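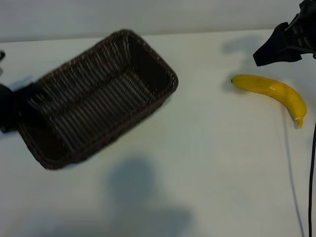

Home | Guides | Shows | Audio | Support

Publishing your first episode with Flusby
3 min read

Have your finished audio file, your cover art and your show description ready before you start. Flusby accepts MP3 and WAV. If your show is already hosted on Dranix, read the note on moving a feed before step 1.

1. Sign in and open Shows.
2. Select New show and enter the title. It can have up to 80 characters.
3. Choose a language and a main category. You can add more categories later.
4. Upload the cover art and select Save.

Note: Directories keep their own copy of your cover art. A new cover shows in Flusby right away but can take a few days to show elsewhere. 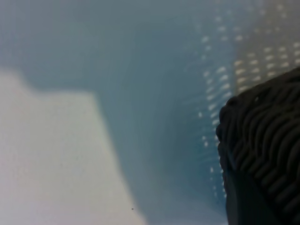 Ridged surface and blue plastic, close up

5. Open Episodes and select Add audio. Keep the browser tab open until the upload bar is full.
6. Type the episode title and the show notes. Links in the notes must start with https.
7. Select Publish now, or set a date and time under Schedule. Times follow the time zone in your account settings.

Caution: Deleting a published episode also deletes its download numbers. To take an episode down for a while, use Hide.

Moving a feed from Dranix

Copy the feed address from your Dranix account and paste it under Shows > Import. Flusby brings in up to 20 episodes at a time, newest first. Run the import again for the rest.

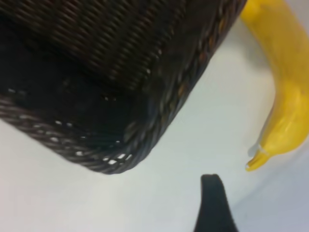
When all episodes are listed, go back to Dranix and set the redirect to your new Flusby address. Leave the old account open until your directories show the new address. Do not publish on both services during the move, or listeners may get the same episode twice.

Connecting Indum

Indum posts a short clip to your social accounts when an episode goes live. Open Settings > Connections, select Indum and sign in. Clips start 10 seconds into the episode unless you pick another start point.

Last updated 19/05/2024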